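작업 노트
2021. 4. 16.
작성: Sang-wook Yoo
구분: 놀이용 블록 교구 점검 및 쌓기 기준 정리 (Trerkcombe 세트)

금일은 지난 11월 이후 보류되었던 Trerkcombe 블록 세트의 점검을 재개하였다. 작업대에는 흰 천을 깔고 진행하였으며, 색상별로 한 점씩 꺼내어 표면과 모서리를 확인한 뒤 두 점 쌓기를 실시하였다.

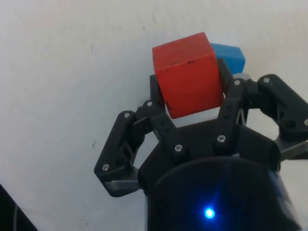 빨간색 블록과 파란색 블록

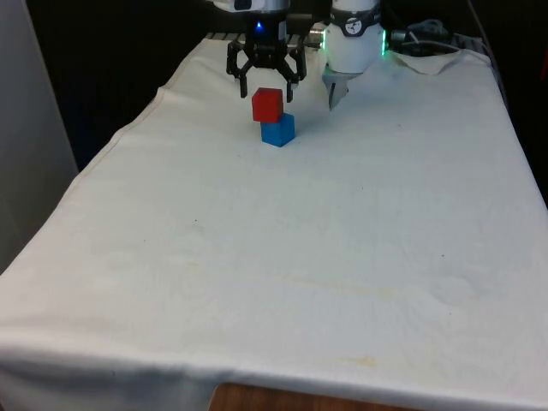 1. 표면 상태
빨간색 정육면체의 앞면과 위쪽 모서리를 따라 작고 어두운 긁힌 자국이 몇 군데 있다. 광택이 없는 마감이며 전반적으로 약간의 사용감이 있다. 모서리는 둥글게 다듬어져 있고, 손끝으로 훑었을 때 걸리는 부분은 없었다. 긁힌 자국은 마른 면포로 닦아 보았으나 옅어지지 않았다. 사포 작업은 도막을 손상시킬 우려가 있어 보류한다. 대장에는 "사용 가능, 외관 경미"로 기재하였다.

파란색 블록에 대해서는 특기할 사항이 없다. 다만 종전 대장에 파란색 계열이 "청"과 "하늘"로 혼용되어 있어 동일 품목이 두 줄로 올라간 사례가 확인되었다. 조명과 보는 각도에 따라 색이 다르게 느껴지는 점을 감안하여, 앞으로는 색 이름 대신 품목 번호를 우선 기재하기로 한다.

2. 쌓기 기준
아래에 파란색, 위에 빨간색을 두는 순서를 기본으로 한다. 위 블록이 아래 블록보다 왼쪽으로 조금 나와 파란색 윗면의 오른쪽이 일부 드러나는 정도는 허용 범위로 본다. 종전 기준서에는 "가지런히 쌓을 것"이라고만 되어 있어 담당자마다 판정이 달랐다. 다음과 같이 문구를 고칠 것을 제안한다.

"위 블록의 돌출은 한 변의 4분의 1을 넘지 않도록 하며, 손을 뗀 뒤 기울어짐이 없어야 한다."

4분의 1이라는 값은 잠정치이다. Flakton 측 교구 담당자와 협의한 후 확정한다. 세 점 이상을 쌓는 경우의 기준은 이번 개정안에 포함하지 않는다.

3. 바닥 천
작업대에 까는 천은 미색에 가까운 흰 천이다. 앞쪽과 왼쪽으로 늘어지도록 깔았고, 대체로 평평하나 옅은 주름과 얕게 접힌 자국이 남아 있다. 왼쪽에는 박음질한 솔기가 비스듬히 지나가므로 블록을 솔기 위에 올리지 않도록 주의한다. 솔기 위에서는 아래 블록이 미세하게 들려 판정에 영향을 줄 수 있다. 다음 작업 전에 천을 다림질할 것. 여분의 천은 Navarro 보관장 맨 아래 칸에 있다.

천 대신 고무판을 까는 방안도 검토하였다. 미끄럼은 줄어들겠으나, 실제 사용처가 대부분 천이나 깔개 위라는 점을 고려하여 현행대로 유지한다.

4. 대장 정리
전체 대장의 등록 수량은 3,903점이며, 이 중 점검 완료로 표시된 것은 2,482점이다. 미점검분 가운데 약 100점은 품목 번호가 탈락되어 있어 개별 대조가 필요하다. 번호가 없는 품목은 임의로 부여하지 말고 별도 상자에 모아 둔다. Idar 목록과의 대조는 이 작업이 끝난 뒤에 시작한다.

5. 후속 조치
- 빨간색 블록: 현 상태로 세트에 복귀. 다음 점검 때 자국의 변화를 다시 확인한다.
- 색 표기: "청", "하늘" 중복 항목 통합. 통합 전 원본 대장은 사본으로 보관한다.
- 기준서 문구: 수정안을 회람하고 의견은 본 노트 여백에 직접 기입한다. 서명을 빠뜨리지 않도록 한다.
- 닦는 데 사용한 면포는 세탁물로 분류하였다. 세정제는 사용하지 않았다.

추기: 보관 상자 뚜껑의 이름표가 들떠 있어 새로 출력하여야 한다. 글자 크기는 기존과 동일하게 한다.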